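4. The fault in the gripper and what we did about it

4.1 How the fault appeared

In the first weeks of the project the arm worked well enough on the laboratory table, which has a matt white top. We had trained the grasping policy there with 593 demonstrations, most of them made by Ignacio Quiroga and the rest by me. In January we moved the arm to the kitchen counter in the Grendcombe building, because the aim of the project was household objects in a real place.

On the second afternoon the gripper closed with full force while the fingers were still above the counter and no object was between them. The arm then continued downwards and pressed the closed fingertips against the stone. The force limit on the wrist should have stopped this movement, but it did not. Macarena Quezada pressed the emergency stop. She had her hand near the button and not near the arm, and we were lucky in this, as our written procedure at that time said nothing on where the operator must stand.

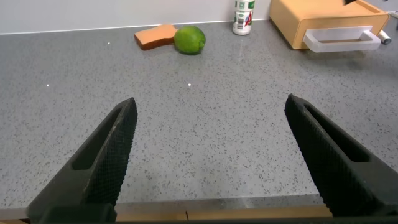

Figure 6. Wrist camera view on the kitchen counter, gripper open. Note the bright reflections on the speckled surface.

4.2 Search for the cause

At first we suspected the finger motor, a Revis unit which had already been repaired once. We took it out and tested it alone for one morning. It opened and closed correctly each time, so we put it back and I began to read the log files.

The log showed that the grasp detector had reported an object with high confidence at a point where the counter was bare. We repeated the approach by hand with the motors switched off, and at the same height the detector reported an object again. When we turned off the ceiling lamp the false report went away. When we turned it on, it came back. Our conclusion is that the detector took small reflections for the edges of an object. The laboratory table does not shine, and therefore the training data contained almost nothing of this kind.

The second fault was our own mistake. The force limit was set in a configuration file named Palma, which we had copied from the table set-up. In the new set-up the controller was reading the default file. The limit was written correctly in a file that was never loaded. I had checked the number but not which file was in use.

4.3 Changes

The controller now prints the loaded force limit at start, and the arm does not move until the operator has typed the same value. The limit itself was lowered to 14 newtons. A grasp is accepted only if the detector reports the object in 10 frames one after another while the wrist is moving, as a reflection changes its place when the camera moves and an object does not.

We also recorded new demonstrations on the counter, with the lamp on and with the lamp off, which gave us 916 in total. Both fingertips were replaced by new ones from Fadent.

The procedure now has a line which says that the operator stands on the left side, outside the reach of the arm, with the stop button in the hand.

4.4 What remains open

After the changes we have not seen the false closing again on this counter. We did not test other shiny surfaces, for example steel or glass, and I would not trust the detector on them. The rule of repeated frames makes each grasp slower, and Ignacio is of the opinion that it could be shortened. This was not tried before the end of the project.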